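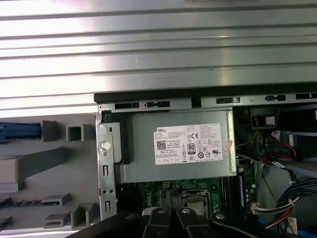 Fig. 4. Gripper over the CPU socket area, power supply above it.

4.2 Teaching the Mollik arm to strip a desktop

Can it take a PC apart by itself yet? Parts of one, yes. I've run 60 teardowns with mine, and I still keep a screwdriver on the bench.

1. Unplug the PC, take the cover off and clamp the chassis down.
2. Jog the gripper over the socket and save that spot as HOME.
3. Set grip force to 2. Go higher later if you're brave!
4. Start with memory. It's the easiest pull, and Ximeng Pan's settings file (in the Pagano folder) gets you almost all the way.
5. Leave the cables for last -- or do them yourself, like I do. Loose wires still confuse it.

Note: Shiny side panels can fool the depth reading. Dim your lamp and run step 2 again.

CAUTION: Never let the arm open the power supply. Keep fingers clear until the light goes out, then wait 12 seconds.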